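Where do I vote if I moved inside Monance?

Wuva80
I moved across town in November and still have my old precinct card. Does my polling place change for the school bond vote?

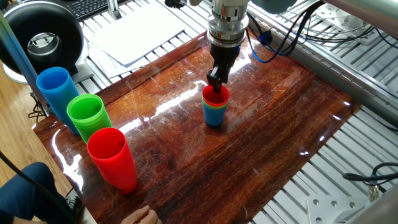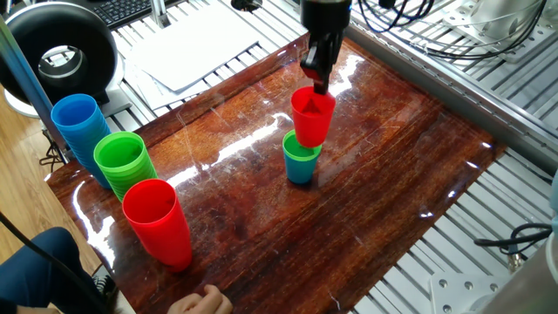
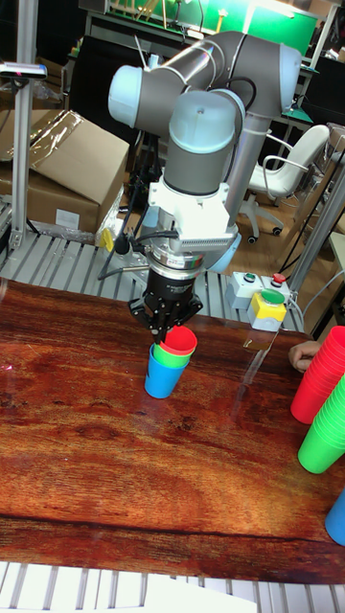

Red, green and blue cups under the gripper

Jeden
Yes, it can! Call the county clerk and give them your new address – mine fixed it on the phone and I was so happy to vote near home (first time ever!).

parsa_1708
check the card they mail you. mine came on a Thursday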